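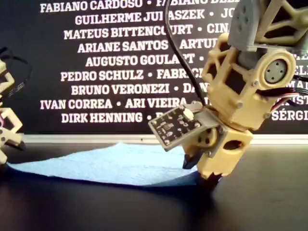
From: Rami Akl
To: Borkbridge Walks and Sights list
Date: August 30, 2020
Subject: Re: Carrillo clock tower and the footbridge, one day or two?

Anas Obeidat wrote:

> We have a free day in Borkbridge next month and want to see the
> Carrillo clock tower and the old footbridge at Stonetbridge. My
> wife does not like heights but will manage stairs if there is a
> rail. Is it realistic to do both without a car? The guidebook is
> old and says the tower is open daily and that a bus runs between
> the two every 40 minutes. Also, is the museum under the tower
> worth the extra ticket?
>
> Anas

Anas,

Both in one day is fine if you start with the tower. The guidebook is wrong on two points. The tower is now closed on Mondays, and the bus no longer goes straight to Stonetbridge. You change at the Zunduvow stop, which is just a shelter next to a garden center, and the second bus is the number 72. It stops on the far side of the road from where you get off, so leave time to cross. We missed it in July by standing on the wrong side.

There are two ways into the tower. The door on the square is for the museum. The stairs to the clock are around the back, through the arch, and the sign is small. There is a rail all the way to the clock room, on the left side going up. From the clock room to the open gallery it is a short ladder with no rail worth mentioning, and your wife may want to stay below. She would not miss much. The clock room has windows on three sides and you can see the river and most of the old town from there. The bell strikes on the hour and it is very loud at that level.

The tower was built in two stages and you can tell from the stone. The lower part is gray and rough, left over from a town gate that stood on the same spot. The upper part is yellow brick and much later. The clock faces do not match either. The one toward the river was replaced after a storm and has plain numerals, while the other three still have the painted ones with the zodiac ring. Look at the east face in the morning if you want a decent picture of it. 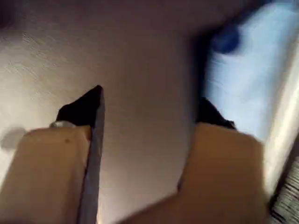
Gripper fingers against brushed metal

As for the museum, I would skip it unless it rains. It is two rooms of town charters and one very good model of Borkbridge before the river wall went up. Shadi Yammine liked it more than I did and may want to answer that part.

The footbridge at Stonetbridge is the better of the two sights in my opinion. It has five stone arches, all slightly different in width, and a small chapel built onto the middle pier. The chapel is kept locked but there is a grille and you can see the ceiling through it, blue with gold stars, badly faded near the door. The walls of the bridge are chest high on me, so heights should not be a problem. The paving is uneven and slippery after rain – wear proper shoes.

From the bus stop it is 800 meters to the bridge, flat the whole way, along the old millstream. There are benches. The café at the mill was open when we went, but only for takeout, and they did not take cards.

If you have time left, cross the bridge and take the path up through the orchard to the viewpoint. The sign at the bottom says 1,221 steps, but most of it is a sloping path with a step every so often, and we were up in nearly 40 minutes with stops. You get the classic view of the bridge from there, the one on all the postcards. Late afternoon is best for the light.

The last bus back leaves early in the evening and the timetable on the pole was out of date when we were there. Ask the driver on the way out. Karim Aoun posted the new times to this list earlier in the summer, so try the archive too.

One question of my own for the list. Does anyone know if the fish fountain behind the Carrillo tower is running again? It was boarded up in July.

Rami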